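Lista de verificação – célula de dobragem Vilon, unidade de Seixas
13 de maio de 2024

Motivo: a garra não fechou no ciclo 2351 e a peça escapou.

1. Paragem de emergência: OK. Resposta imediata, excelente!
2. Pastilhas dos dedos: OK. Bem assentes, sem folga à mão.
3. Parafusos dos dedos: reapertados. Um estava solto – bem apanhado pelo turno da noite.
4. Força de fecho: NÃO CONFORME. Pedidos 40 N, medidos 20 N.
5. Cabo do pulso: OK, mas roça no suporte. Passar para a calha Mudach.
6. Ensaio com malha cinzenta, velocidade reduzida: feito. 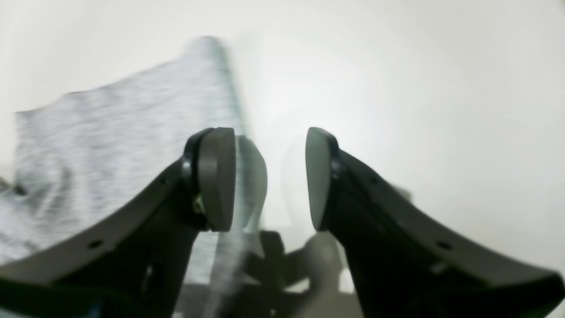 A suspeita recai sobre o conector do motor, e dá gosto ter finalmente uma pista tão boa! Até chegar a peça da Iltwood, ninguém entra na vedação com a célula ligada.

Próxima inspeção: junho, ou aos 3000 ciclos.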